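The Letter A

Firouzeh Tehrani had promised her father she would be home by supper, and at supper time she was still in the back room at Nalside, watching a machine think about a whiteboard.

It was a small job, the sort you would give a child on a rainy afternoon. Wipe off the letter. Put the eraser back.

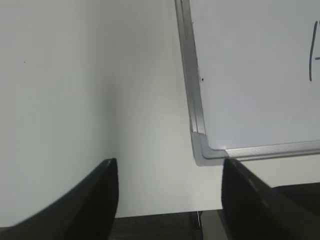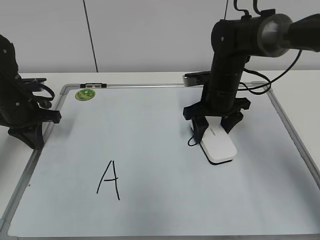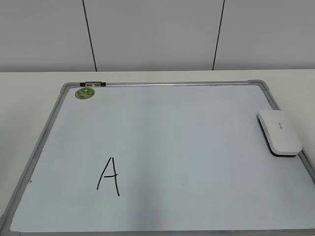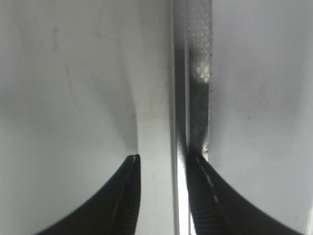
"Sixteen tries," said Nayeli Trujillo, who had pulled her chair up close and was eating crackers out of her coat pocket. "I wiped down 75 tables a night when I was in school, and I did it with a cold."

"You had a boss yelling at you."

"I can yell, if you think it would help!"

Firouzeh laughed, and then felt a little sorry for the thing, as she often did late in the day. Her father, Gholamreza, had run the kitchen at the Gevero for most of her childhood, and he liked to ask her over the phone whether her robots could do the pots yet. Not yet, Baba. The floors? Some floors, if you picked up the chairs first. He would sigh with great satisfaction and tell her that the new dishwasher boy couldn't do the pots either, and that he was keeping the boy anyway, because in October he had been worse.

She thought about that while the motors hummed. She thought about her own small hand inside his big one, going around and around on the steel counter with a rag — press here, lighter there, go back for the corner — and how long it had been before he let go. A whole summer, it might have been. She had left streaks all over that counter and he had never once mentioned them.

"Again?" said Nayeli, with her finger over the key.

Firouzeh looked at the clock, and at her phone, where there were two messages from her father, both about rice.

"Once more," she said. "Then I'm going home to do the dishes."

Nayeli offered her a cracker and pressed the key.

More stories
The Fedoruk Elevator
What Maiara Evangelista Kept in the Freezer
Nolance, After the Rain
300 Spoons

Contact | Copyright Kourosh Farahani | Back to top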